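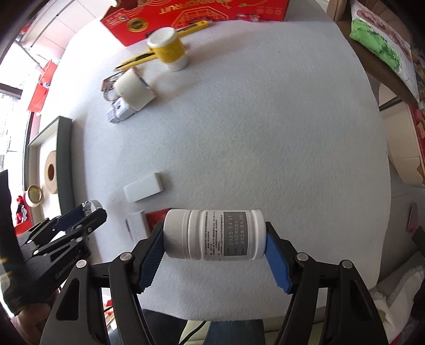

I do our medicine cabinet twice a year, once in January and once when the kids get out of school, and it takes me one cup of coffee if I don't stop to read the leaflets. (I always stop to read the leaflets.)

First, get everything out of the cabinet and onto a big table. Lay down felt or an old blanket so the little bottles don't roll off and wake the dog. Spread it all out so nothing is hiding behind anything else.

Now go for the dates. On a lot of bottles you'll find a small panel on the label with a production date, a batch number and an expiry date, all in the same tiny print. Don't grab the first date you see! I once threw out 2 perfectly good bottles that way. If there's a date in 2025 and another one in 2028, the later one is normally your expiry. When the label is in a language you don't read, ask someone who does — my neighbor Xuelian Kang has saved me plenty of guessing.

Write the expiry month on a strip of masking tape and stick it on the cap end, big enough to read without glasses. Then sort into keep, ask the pharmacist, and out. Anything without a date goes in the ask pile.

Wipe the shelves with a damp sponge and let them dry for 16 minutes or so while you finish your coffee. Put the soonest dates in front.

The out pile goes to the pharmacy drop-off, please, never down the sink. Mine had 7 things in it this time, and 3 of them were cough syrup.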